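Istside Tenants' Shared Room
Minutes of the March 2022 meeting

Present: Shaohua Ding (chair), Walid Harb, Khalil Najjar, Wakana Tamura, Issa Bataineh (minutes)
Apologies: none received, though the second floor was once again represented entirely by its absence.

1. Minutes of the February meeting
Approved, after Walid asked that "a heated exchange" under item 4 be changed to "a discussion." Changed. Those who were there may remember it as they like.

2. Matters arising
The key to the supply closet has been found in the supply closet. Khalil will have a second one cut at Awwad on his way home from work.

The dripping tap has been reported to Titmont for the third time. Titmont thanked us for our patience. The secretary was asked to record that we have none left.

3. The cup on the table
The longest item of the evening. Under the rule agreed last fall, the big white table is to be left clear by whoever uses the room last. Shaohua said that the rule is a good one and that she looks forward to seeing it followed. The gray cup with the pale yellow label was on it again, on its own, with nothing to suggest that anyone was coming back for it.

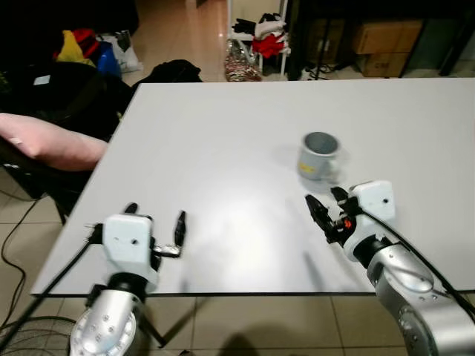 Walid felt that one cup does not amount to a mess. Shaohua replied that one cup is how you get four, and that people take a cup on a table as permission. Wakana asked whether the rule covers cups at all, as it speaks only of "belongings and food." The rule was fetched and read aloud. It does not mention cups. It does mention bicycles, twice.

There followed an exchange of views on whether an abandoned cup is a belonging. Khalil thought it stops being one after a night. Issa thought it should depend on the cup.

Agreed: to add "cups, mugs and glasses" to the rule. Wakana to retype the sheet and take out one of the bicycles.

4. Whose is it?
Shaohua asked each person present in turn. Each person present said no. Walid said no at some length.

A note will go under every door asking the owner to come forward by the next meeting. Khalil wanted the note to be friendly. Shaohua wanted it to be short. It will be short.
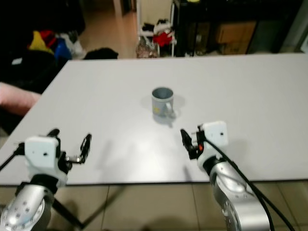 Wakana Tamura then remarked that she had rather assumed it came with the room, and had been washing it and putting it back on the table for weeks, out of politeness. The chair thanked her. Walid asked that his earlier answer be struck from the minutes as no longer necessary. It was felt that it should stay.

The note will go out anyway, as the paper has been bought.

5. Shelf
Proposal from Khalil to put up one shelf by the sink for anything without an owner. Quote from Lurnton: 14 dollars for the shelf, brackets extra. Walid has brackets. He was asked whether they match and said they are both brackets. Approved, with Issa abstaining on the brackets.

6. Any other business
Walid asked if meetings could be shorter. This was discussed until nine.

Next meeting: same room, same table. Please bring your own cup and take it home with you.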